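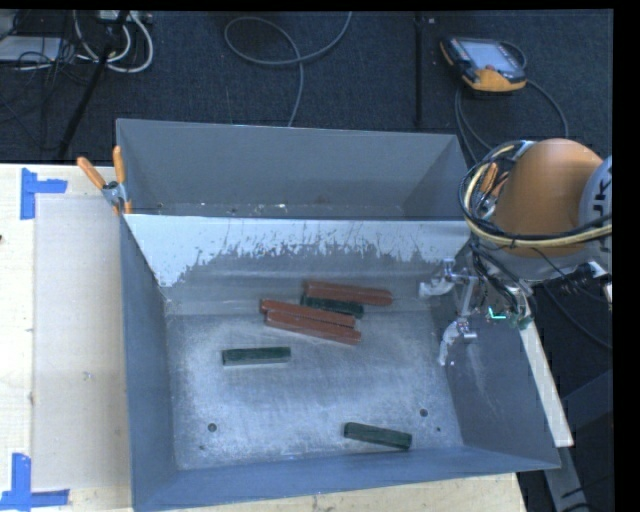 Picking long blocks out of a bin: what I did with my project and what came out of it

I'm Chathurika Rathnayake and this is the write-up of my final project, which I started in January with a very big plan and finished with a smaller one (my supervisor saw that coming well before I did). The big plan was a robot that could empty a bin of mixed parts. The smaller plan was one question: if the robot is going to grip a long thin block, does it matter where along the block it grips?

The parts were long rectangular blocks in two colours, red and green, with the red ones longer than the green. They went into the front half of a metal bin resting on the table. I liked having two lengths because a rule like "grip the middle" means something different for each, and I wanted to see if the short ones were easier. I'd have bet my lunch on it.

The method

I compared two ways of choosing a grip. The first, which I called Centre, finds the middle of a block and closes the fingers across it. The second, which I called Kodley after the road I lived on in first year, looks along the whole block for the spot with the most free space on both sides, then grips there even if it's nearly at the end. Both used the same block finder, so any difference should come from the choice of spot.

I did 654 tries in total. Of those, 314 were Centre and the rest were Kodley, which isn't an even split, I know. I ran the two in batches and the last Centre batch got cut short when I ran out of lab time. A try counted as good if the block came up out of the bin and stayed in the fingers while the arm held still. Before each batch I tipped the blocks in by hand and gave them a stir.

What I found

When blocks were on their own the two methods were so close that I wouldn't claim a winner. With blocks lying side by side and touching, Kodley was clearly better! Centre kept trying to push a finger down where there was already a neighbour. Kodley would go for a free end, and although the block sometimes swung a bit on the way up, it mostly stayed put.

The short blocks were not easier. They were worse for Kodley, as there's less length to search along, and a short block tucked against a long one can have no good spot at all. I went back through 50 of the failed tries by eye and that case came up again and again.

Things I'd change

I'd shuffle the order of the two methods properly instead of running batches. My stirring almost certainly got lazier as the weeks went on, and I can't separate that from the results now. I'd also like to let the robot nudge a block away from its neighbour before gripping. I had half the code for that written by the deadline and it's still sitting in a folder called "later".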